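Duggan keeps its old electronics drop-off open through January

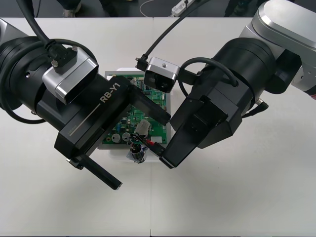 A green printed circuit board in a white tray. Boards of every kind are accepted at the Duggan drop-off.

DUGGAN - If you have a drawer at home with three dead phones and a tangle of chargers in it (and most of us do), there is good news from the public works yard this week. The town's electronics drop-off, which was supposed to wrap up before the holidays, will stay open through the end of January, and residents can keep bringing in whatever has been gathering dust in the basement.

The drop-off started out small. It was a folding table by the yard gate and a couple of bins borrowed from the parks crew, and the town hoped to bring in 1000 pounds of old equipment before the snow came. By the time the staff weighed the last load of the fall, the total stood at 2922 pounds, and people were still pulling up with their trunks open.

"We had folks bringing in the computer they wrote their college papers on," said Araceli Palacios, who runs the recycling program for the town. "One gentleman sat in his car with his old stereo for a good ten minutes before he handed it over. I told him to take all the time he needed."

The new goal is 4000 pounds by the time the gate closes on the last day of the month. Palacios thinks that is well within reach, given how many people unwrap a new television or tablet in December and then wonder what on earth to do with the old one.

Everything collected goes to Kestico, a recycling company two counties over that has held the town's contract for metals and appliances for years. Workers there sort the equipment by type, take out the batteries, and separate the circuit boards from the plastic and steel. The boards are worth the trouble, as they carry copper and small amounts of precious metals, and the money that comes back helps pay for the drop-off itself. Whatever is left over goes toward the spring cleanup, so your old answering machine may end up buying a few trash bags for the creek.

Not all of it gets taken apart, either. Clutura, the repair shop on the corner across from the library, looks over the laptops before they leave town and sets aside the ones with some life left in them. The shop has promised 100 working laptops to the adult education center, where there has been a waiting list for the evening computer classes for as long as the classes have been running. Hard drives are wiped before anything is handed on, and owners who would feel better keeping theirs at home are welcome to remove them first.

The drop-off takes computers, monitors, flat-screen televisions, printers, phones, game consoles, radios, cables and loose circuit boards. Small kitchen appliances are fine too - toasters, coffee makers and the like. The older tube televisions are accepted for a fee, payable at the gate by check or card. Refrigerators, air conditioners and smoke detectors have to go through the regular bulky waste pickup, and the staff would be very grateful if people would stop tucking paint cans under the keyboards.

Loose batteries should come in a separate bag, with tape over the ends. Ukirex, the hardware store on the main road, has a bin of its own by the registers for household batteries and will give you a strip of tape if you forgot yours.

Hours at the yard are 9 a.m. to 3 p.m., and the line tends to be shortest right after lunch. Residents who can't drive or can't lift heavy items can call the public works office to arrange a pickup from the front porch. Proof of address is required, and a utility bill or a library card will do.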